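Pre-run checklist: simulated house, camera and controller comparison
Cameras: Tumard, Birkett. Controller: Hedura.
Completed by Gareth Naylor, Postthorpe, February

1. Scene file loads without errors – OK
Comment: 1,663 assets, none missing.

2. Doorway collision mesh switched on – OK
Comment: check again after any change to the door angle.
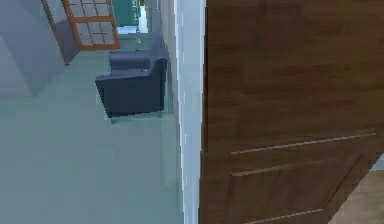 3. Speed limit set before passing through doorways – OK
Comment: Hedura default is too quick for this. Set to 3 and left there for both cameras.

4. Soft objects in the pick list – PARTLY
Comment: the rubbish bag has a grasp point at the knot only. Add one on the body before the gripper trials. 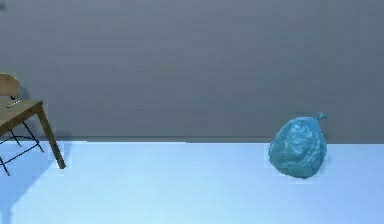 5. Same start pose for both cameras – OK
Comment: pose 199 in the log.

6. Minimum distance to plain surfaces – FAIL
Comment: depth from Birkett drifts close up to a blank wall. Tumard holds better but drops the odd reading. Raise the stop distance to 400 mm for both and repeat.
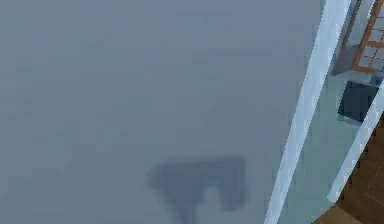 7. Stop command reaches the arm from either controller screen – OK

8. Logs saved under separate names – NOT DONE
Comment: Birkett overwrote the first Tumard log. Rename, then rerun from item 5.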